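Open day talk, Sadport, July 13, 2023
Speaker notes, morning version

Wait until the people at the back have found a seat. Say good morning, and thank them for coming out to Sadport, especially anyone who took the 106 bus and walked up the hill (I've done it, I know!). Mention that coffee is still on by the door and that I don't mind at all if people get up for it while I'm talking.

Start with the Hladun visit. In February Emil and I spent a day over there watching their packing line, and what stayed with me was how long we stood in front of one small station where a person was picking mixed groceries out of a bin. Jars, bags, fruit, whatever came along, and she never once looked as if she had to think about it. I'd like people to hold on to that picture, so take time over it, and go slowly.

Then bring them to our own table. Explain that at Tollemer we work with ordinary shopping, the sort of thing you'd have in your kitchen, and that the task today is called Dreltent, for reasons Emil will happily tell you over lunch. The idea is easy to say: everything lying on the table should end up on the tray. Ask the room which thing they would pick up first, and let a few people answer before going on. Children usually have the best ideas, so look toward the front rows.

Talk about the bottle next. It's smooth and narrow, and it wants to roll, so the gripper has to come in from above and close evenly. Say something about the lemon shape too, how a round thing slides out from between the fingers if you squeeze a little off center. And then the cookie box, which is long and lies flat, and where you have to decide whether to take it across the narrow side or lift it some other way. (If somebody asks why we don't use suction, say it's a good question and that I'm saving it for the end.)

Safety bit, don't skip it: please stay behind the tape, and please keep bags and jackets off the table. Speak to the parents directly and kindly.

Emil starts the run when I nod. I'll stop talking for a while then, since people would much sooner watch than listen to me.
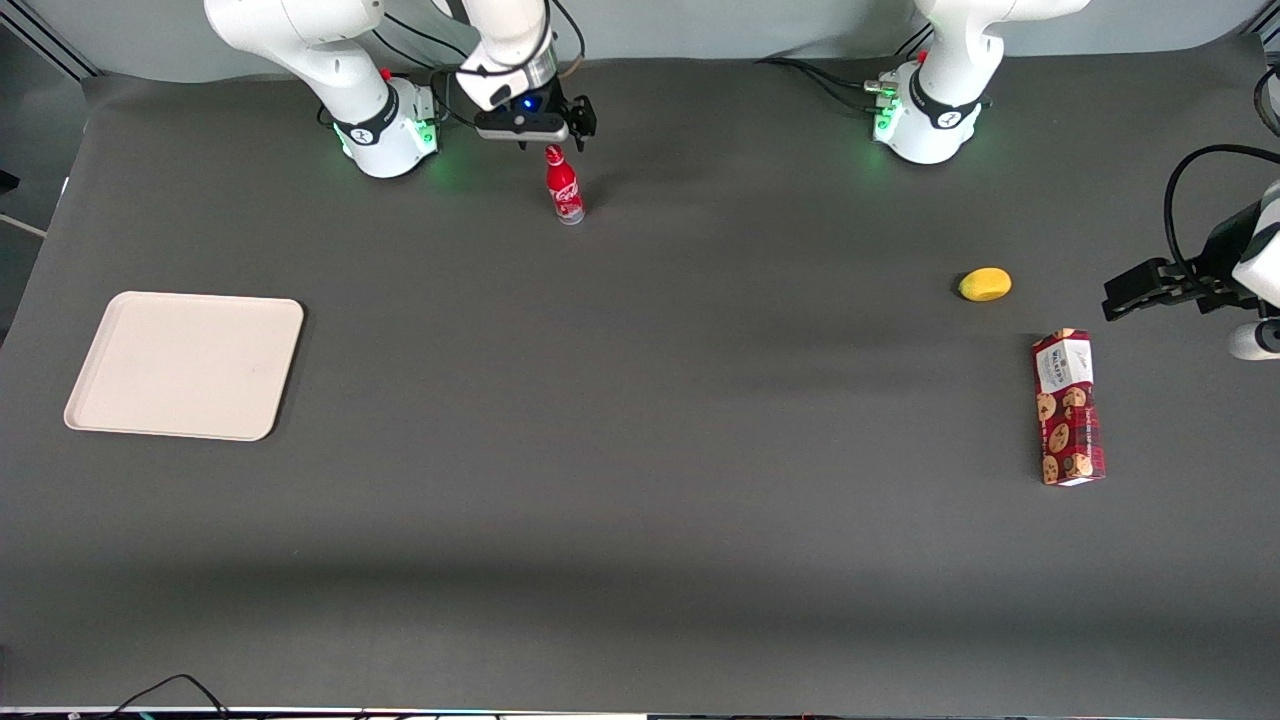 Radymyr Lytvynenko
Demonstration lead, Tollemer

Slide stays up during questions. Point out the arm over the soda bottle, then the other one coming in by the cookie box, and the empty tray on the left. Take questions until Emil waves, then invite everybody up to the tape for a closer look.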